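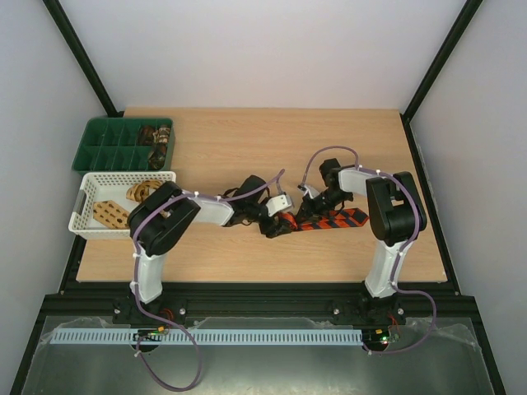
What should a cell rule sheet cover before anyone starts recording runs on a two-arm station?
Cable routing, gripper force, where items start and finish, who may reach past the front beam, and what counts as a run worth keeping. Ours fits on one page, and most of this talk is that page.

12 shares
3 comments

Notes for the Rakena session, April. Skip the company slide if we start late.

Slide 2. Prokirach wrote the first version of these rules for hard parts. Cloth was added later. A rule that says "part seated in fixture" means very little when the part is a necktie. We had to say what done looks like: rolled, pointed end on the outside, standing in one compartment of the tray, no tail over the divider.

Slide 3. Cables. Clip at the forearm and at the lower link. Leave slack at the elbow. Run each arm through its full reach by hand with power off before the first run of the shift. If a cable touches a gripper anywhere in that reach, re-clip and start over.

Slide 4. Two grippers close together. This is the section people ask about. One arm holds, the other moves. The holding arm does not let go until the moving arm has stopped. Write down which arm is which before the run. Operators at Ukwood swapped roles halfway through and we threw out 33 runs.

Slide 5. Reset. Basket and tray go back to their marks. Unrolled ties in the basket, finished ones in the tray. Do not smooth the fabric by hand between runs unless the sheet says so. If you do smooth it, log it.

Slide 6. Numbers. Jorer batch: 964 runs recorded, almost 600 kept. Main causes for dropping a run were a missing role note and a wrong starting position. Grip slips stay in, with a tag. Pause here, someone will want to argue about slips.

Slide 7. Reaching in. Stop the arms, wait for the status light, then reach. Same for picking up a dropped tie. Same for supervisors.

Slide 8. Review. We reread the sheet every 500 runs and change at most two lines. Old versions are kept, and each run carries the version it was recorded under.

Questions. If asked about scarves: no rules yet, width is the problem. Handout is by the door.

8 shares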